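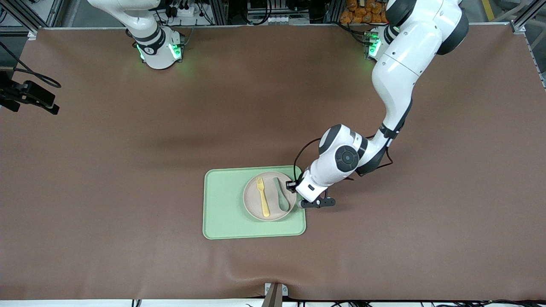
Tray settings: revised notes for the autumn menu

The Posodach dish range goes into regular use at the Fusemmont dining room from Wed 21 September. It replaces the white stoneware on the small tray service only. Table service, the soup counter and the drinks station keep their present stock until December.

The order came to 1,725 pieces, trays included. Pieces are packed by type and not by setting, so each shift makes up its own trays from the shelves behind the pass. Plates are on the two lower shelves, trays stand on edge in the rack, and utensils are in the divided bins. Return surplus pieces to the same positions at close.

A tray setting is built in this order:

Lay the tray flat and wipe it, including the inside corner of the rim, where crumbs collect. Set the plate in the lower half of the tray, clear of the rim on all sides. Put the utensils in the plate for carrying, bowl end away from the diner. They move to the right of the plate once the tray is down.

Carrying utensils in the plate is a change from the old method, in which they lay loose on the tray. The tray rim is low, and a spoon that slides against it can ride over at a sharp turn. A plate with a sloping rim holds them well enough over the distance from the pass to the far tables. It also leaves the upper part of the tray free for a cup or a folded napkin.
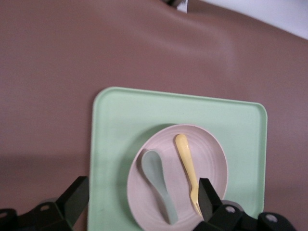

Color matching is not required. The range mixes muted greens and pinks, and any plate may go with any tray. Please do not hold back a setting in order to find a matching spoon — this cost the lunch shift a good deal of time during the trial week.

Stacking limits are as follows. Plates go no more than 20 high on an open shelf. Trays are racked on edge, never stacked while damp, as the flat undersides hold water between them. Anything with a chip or a raised burr on the rim goes in the gray returns crate, with a slip stating the piece and the shift. Mohammadi will credit damaged pieces from the first delivery if they are reported before December.

Washing: use the standard rack cycle, spoons in the basket with handles down. Abrasive pads are not to be used on the matte surfaces. Tomato and turmeric stains should be soaked before the cycle and not after it.

Table coverings remain the brown Arnum cloths. Creases from folding are acceptable if the cloth lies flat where the tray will stand. A ridge under one corner is enough to make a tray rock, so smooth the cloth outward from the middle before setting anything down. The second set of 100 cloths is still at the laundry, and the old ones stay in rotation until it is back.

Revised shelf labels will be up before the first breakfast shift. The printed setting card is kept at the pass, next to the returns slips.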